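Erkivis
Kaltley

Kaltley is the second full-length from Erkivis, a four-piece that came up playing basement shows and put out its first record in a run of 400 copies. The debut was noisy and short. The new one runs longer and takes its time, and for the most part the extra room helps.

"Risia" opens the album with two guitars playing slightly different versions of the same riff. The drums stay out until the second verse, and when they come in they are mixed low and dry. The vocals are easier to make out than before. I could follow most of the words without the lyric sheet.

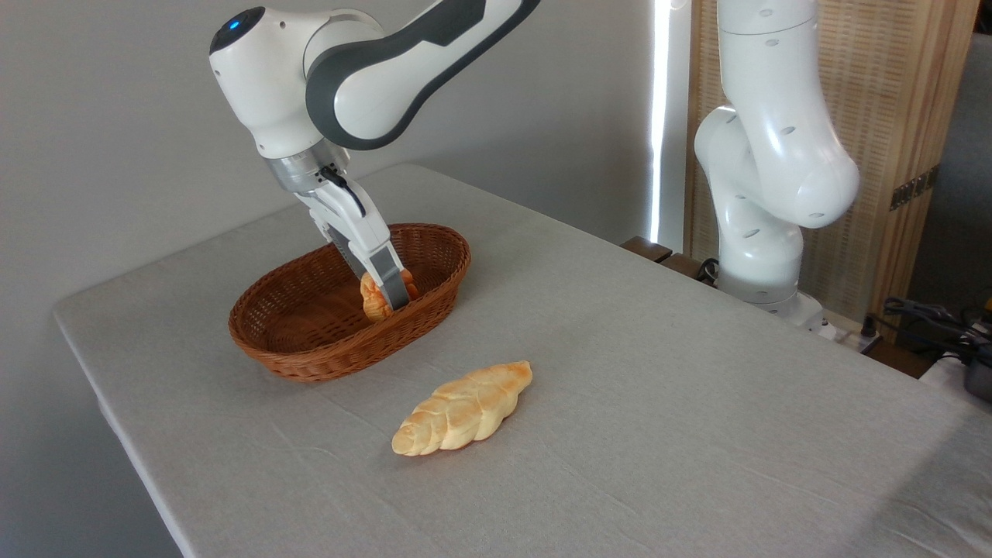
The middle of the record is where it sags. "Vlad" is a seven-minute instrumental with an organ part that never goes anywhere, and the song after it is in the same key at nearly the same speed. I started skipping both by the third listen. One of them would have made a decent B-side.

Side two is better. "2847" is the closest thing to a single, with a bass line that does most of the work and a chorus that shows up only twice. The closer was recorded on an old 16-track machine, according to the liner notes, and the tape hiss suits it.

The vinyl pressing is quiet and the sleeve is plain cardboard. If you liked the first album for its speed, try side two before you buy.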